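Filed under: Workcell Practice | Standards & Compliance

Written Rules for a Picking Cell
November - by the Geltmont desk
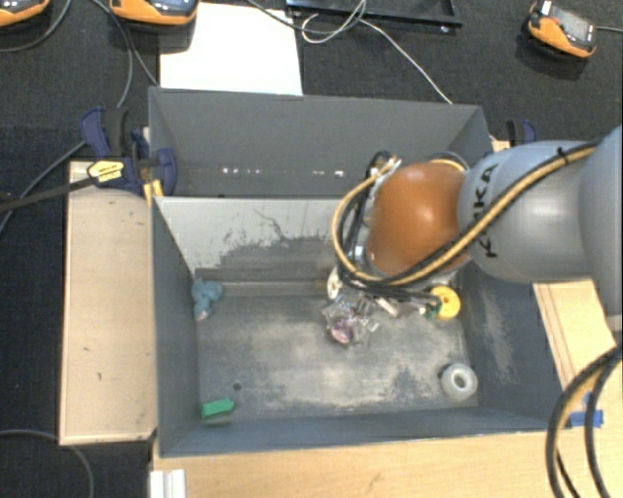
A KUKA arm working over a bin of mixed items. Clamps sit on either side, where the bins meet.

Hurard revised its in-house rules for bin-picking cells this year. The document runs to 77 clauses, and the engineer responsible for it agreed to go through the ones that caused the most argument. She asked to be identified by role only.

Cable routing comes first. "A dress pack is a moving part and has to be assessed as one," she said. "We check it at full wrist rotation, at working speed, with the bin in place. Checking it at the home position tells you very little."

The rule requires a tie point on each moving segment and a visual check at the start of every shift. Hurard logged 1,838 unplanned stops over the review period, and about 810 were traced to hoses or cables touching a bin wall.

Fixturing is the second subject. Bins must be clamped at 2 points or more before the arm is enabled. "Tape is allowed as a position mark. It is not allowed as a restraint," she said. Worn bins may stay in service, provided the inside dimensions are measured again and entered in the cell file.

On mixed items, the rules borrow from the Priketti handling guide. Soft goods, clear packaging and rolls are each tested separately, then together. "Clear film is where the depth data gets poor. We set a lower approach speed for it and accept the cycle time."

Handheld controls were the last item. Each must have a marked resting place outside the arm's reach - a clause still under discussion with Sadeghi, the integrator.

Related
- Measuring Stopping Distance After a Tool Change
- Priketti Guide: What Changed in the Second Edition
- Keeping a Cell File That Auditors Can Read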